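Progress Report to the Friesen Fund
Project: Good Practice Rules for Hand-Held Gripper Demonstrations
Prepared by: Surkinley project office
August 28, 2023

Status

The draft rulebook is finished and has been in daily use at both sites, Brerkwood and the Surkinley annex, since June. The grant asked for a set of working rules that a small team can follow when people record manipulation tasks by hand for later use in robot training. It also asked for evidence that the rules can be kept in ordinary rooms. The first part is done. The second is under way and should be finished within the grant period.

Work done since the last report

We rewrote the rules on operator consent and privacy. The earlier version covered faces only. The new one also covers screens, mail, name badges and anyone passing through the room. Operators sign before their first session and can withdraw a recording without giving a reason.

The section on session length was shortened. Operators stop for a break when they ask for one, and the session lead has to offer one between tasks. We dropped the fixed timetable because the leads at Brerkwood found that it interrupted tasks halfway through.

We have now reviewed 1,000 recordings against the draft rules. Of these, 114 were sent back. Most of the returns were for missing task labels. The rest were for markers hidden from view during long parts of the task, or for a start position that did not match the task sheet. The return rate at the annex is higher than at Brerkwood, and we think this comes from newer operators, though we have not tested that.

The Trindiron file format was adopted for session notes. Old notes have been converted, except for a small batch from the pilot that lacks task numbers. Those will be left out of the final set.

Rules for seated tabletop work

These rules took the most discussion and are now stable.

The work surface holds the task object and whatever the task sheet lists. Decorations may stay at the far edge if they are outside the reach of both grippers.

Marker cubes are checked before each session for dirt, lifted corners and loose mounting. A gripper with a damaged cube is taken out of use until the cube is replaced.

Cables run back along the forearm, with enough slack for a full reach. They must not cross the task object.

In two-handed tasks with boxes and lids, one gripper may hold the edge of the box while the other rests on the table close by. Operators should not be hurried through this stage.
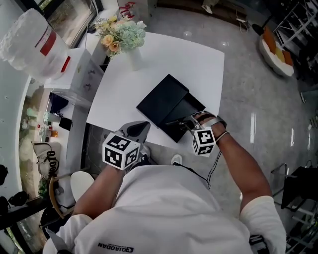 Open issues

Rooms vary more than we planned for. Windows, shiny floors and pale furniture all affect how well markers can be read, and the draft gives little help on lighting. We will add a short section on it, with a check the session lead can do in a few minutes.

We also need a rule for bags and personal items kept near the operator's chair. Brerkwood wants them moved to another room. The annex has no second room and would prefer a marked storage spot away from the table. Both options may end up in the text.

Next steps

The review will continue until it reaches 3,000 recordings, which is the figure in the grant agreement. The lighting section will be sent to both sites for comment before it is added. Spending is within budget, and we are not asking for any change to the payment schedule.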